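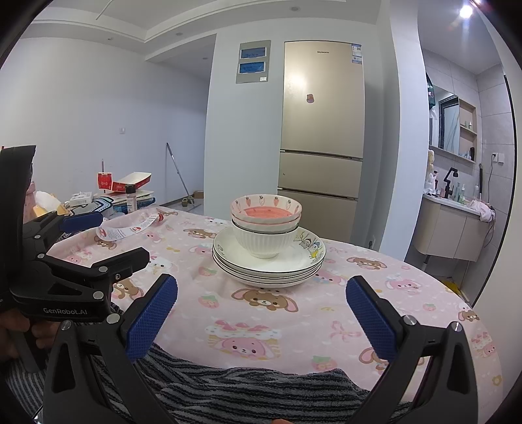
Why bowls stack and mugs do not

Some dishes fit inside each other. This is called nesting. Other dishes only sit on top of each other, and a few do neither. The difference comes down to shape, and you can test it in any kitchen.

Nesting

A bowl that nests has sloping sides. The opening at the top is wider than the base, so the base of a second bowl can pass through the opening of the first. It slides down until the two bowls touch.

The steeper the sides, the sooner the bowls touch and the more the upper one sticks out. A bowl with straight sides, like a tin, will not accept another bowl of the same size at all. Most mugs have straight sides and a handle, and the handle needs space of its own.

Nesting saves height. Suppose a bowl is 46 mm tall. Two of them standing one above the other without nesting would reach 92 mm. If the upper bowl sinks 30 mm into the lower one, the pair reaches only 62 mm.

The order of a stack

A mixed stack is built with the widest and flattest pieces at the bottom. Plates are nearly flat, so each one rests on the one below over a large area, and the pile is steady. Bowls go on top of the plates, with the largest bowl first.

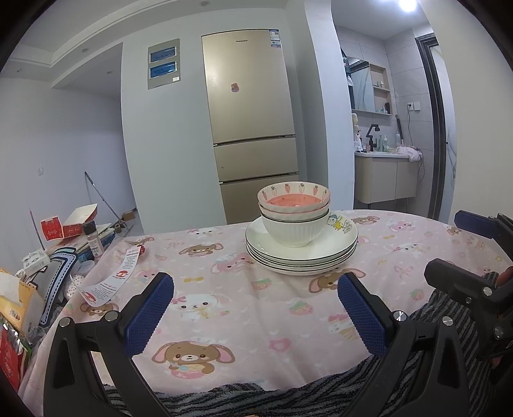
Every object has a point called its centre of mass. For balancing, the object behaves as if all its weight were at that point. A stack stays up as long as its centre of mass is above the base it stands on. Four plates make a broad, heavy bottom layer, and a ribbed bowl placed on them can hold two small bowls inside it, so the whole set stays low. Put the small bowls underneath and the plates on top, and a light push would be enough to tip it.

The foot ring

Turn a clean, empty bowl over. On many bowls there is a raised circle underneath, called the foot ring. It lifts the rest of the base off the table, so the bowl stands level even if the middle of the base is slightly uneven. The foot ring is often left without glaze, the glassy coating on pottery, and feels rough. It can scratch the bowl below it - a sheet of kitchen paper between the two prevents this.

Try it yourself

You will need two plastic bowls of the same kind, a ruler and a pencil.

1. Measure the height of one bowl and write it down.
2. Nest the second bowl inside it and measure the height of the pair.
3. Double your first number, then subtract your second number. The answer is the height saved by nesting.

Repeat the test with two plastic cups and compare the results.

Text by Shiela Tagle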